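首页 | 冰球装备 | 守门员专区 | 护具 | 磨刀服务 | 门店 | 购物车

Killmont K43 守门员护腿板(成人款)

先说清楚，这副护腿板不会让您变成更好的守门员。它能做的是在您判断错方向的时候，让球碰巧打在一块比较厚的东西上。业余联赛里，一半的扑救都是这么来的，回更衣室以后怎么讲是您自己的事。

K43 是 Killmont 给成人业余守门员做的中端型号，上一代 K40 卖了好几年，毛病主要有两个：膝托偏窄，小腿绑带多得像在捆粽子。这一代膝托加宽，绑带从七条减到四条，换装时间明显缩短，您可以把省下来的时间用来找护裆。

外板面材改用 Voteck 滑面革，蝴蝶式跪下去以后横移很顺。第一次上冰请留点余地，我们店里试穿的那位同事往左一推，直接推出了门柱，球从他原来站的地方进了。

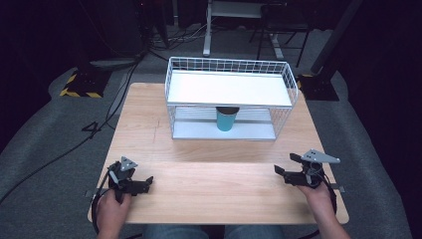
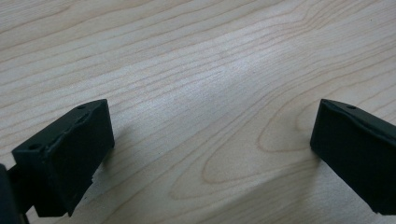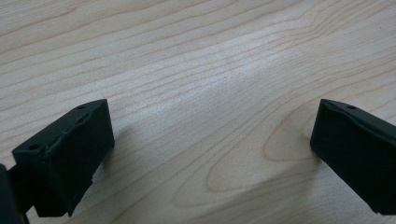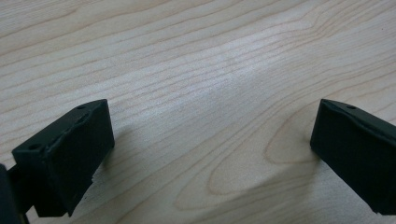
文/Adville 冰球装备店 守门员专区编辑

规格与选购

尺码：33+1、34+1、35+1、36+2（英寸）。请量脚踝中心到膝盖中心，再量膝盖中心到大腿护具的位置，不要按身高猜。身高一米八买 33 码的客人我们见过，膝盖露在外面，勇气可嘉。

硬度：腿部中等偏硬，膝上有一处内折。喜欢反弹远的会满意，喜欢把球闷在脚下的请看同门的软板款，价格低一档，脾气也温和。

鞋头连接：弹力绳，随货附一对备用。旧式皮带可以另配，装上以后护腿板转动会慢半拍，有人偏偏喜欢这半拍。

颜色：全白、白黑、白红。全白上冰三次以后就是另一种颜色了，目录里没有名字。

重量：34+1 单只 1,794 克，不含绑带。对手的射门不会因为您减了重就客气。

磨合：新板需要上冰 9 次左右手才放心，这个“手”是指您自己的膝盖。请不要用烤箱，不要放在车顶晒，也不要让孩子在上面跳。最后一种方法其实有点效果，但保修不认。

晾干：打完球把绑带全部松开，竖着放在通风处，离暖气远一点。闷在包里过一夜的后果，您的家人会比我们先告诉您。

售后：外壳与缝线保修 15 个月。滑面革的正常磨损不在范围内，冰刀划破的也不在，自己的冰刀也算冰刀。需要修补的请送到 Panasiuk 修理台，一月是联赛密集期，排队会长，建议提前打电话。

搭配：捕手手套和挡板需另购，同系列颜色能对上。球杆请按自己的习惯选，K43 对球杆没有意见。

退换：未上冰、标签完整可以换码。在客厅地毯上试跪没有问题，在车库水泥地上试跪的，我们看得出来。

到店试穿请自带冰鞋和护膝，穿牛仔裤试出来的尺码通常要大一号。试穿区在磨刀机后面，下午四点以后人多。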